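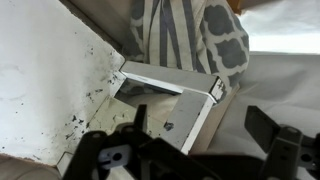 The stall fault is back, for anyone who missed the thread in January. Same symptom as before: fingers start to close, current climbs, controller drops the enable and the arm just sits there holding position with no error on the pendant. Only a line in the log. I had put it down to small stuff, thin parts lying loose on soft stuff. The L-shaped metal corner by the patterned pillow is a fair sample of what I mean, bright inner lip, fingers open on either side of the space under it, white cloth in soft folds behind the right one. You would think the cloth is the problem. I did too. Now not so sure, see further down.

Setup for the new people. Arm is on the Climen controller, gripper driver is the Vurnance one, firmware from before the change to the watchdog. Work area is the sofa, things on soft seats. Speed is capped at 10 percent for all close moves. Nothing else changed that I know of, except the cable got re-routed by Gasitex when they swapped the wrist harness. Keep that in mind.

Quoting Giang Bùi from the earlier round, becuase I think this was closer to right than what I answered at the time:

> I don't believe the current reading. You show it going from
> idle to the limit in one sample, and a finger meeting
> cloth can't do that. Soft contact ramps. What you have
> looks like a bad connection, or the reading going stale and
> then catching up all at once.
>
> Try this: same close command, nothing between the fingers,
> but move the wrist to different angles first. If it only
> trips at some angles it's the harness. If it trips
> anywhere, look at the driver.
>
> Also please stop raising the limit to get past it. That
> limit is what keeps a stuck finger from pulling a whole
> piece of furniture over.
>
> Giang

OK so. I did the angle test, finally. 68 closes with nothing in the fingers. Wrist straight down, no trips. Wrist rolled past 90 degrees, trips, not every time but often enough. Roll it back, fine again. That's the harness or the connector at the wrist, I can't see what else it would be.

Then the bad part, and the reason I'm writing in a hurry instead of waiting for the call. Gripper closed on the backrest of the small white chair and the drive dropped out while clamped. Fingers did not release. They are not supposed to release on a fault, fine, but the arm also wouldn't take a jog command, so the chair was stuck in the gripper and standing on a soft seat. If the brake had let go the whole thing could have tipped. 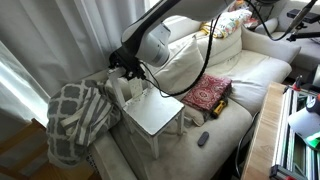
I hit the stop, left the power off for about 500 seconds (the log timer was still running so that's from there), then backed the fingers off by hand with the screw. No damage I could find. Chair is fine, pads are fine.

What I'm asking:

1. Has anyone else had the Gasitex harness put in? Check how much slack you have in the loop when the wrist is rolled. Mine hangs long but goes tight right at the connector, which makes no sense to me yet.

2. Quách people, you had a patch that writes the fault to the pendant as well as the log. Can you repost it, the old link is dead.

3. Until we know more please don't run clamped moves with anyone's hands near the arm. And leave the current limit alone -- Giang was right, I was wrong, mine is back at default.

I'll pull the connector this afternon and post what the pins look like. If it's clean I'm going to swap the whole harness for the old one and run the same 68 again. Logs on request, they're big, so mail me off list.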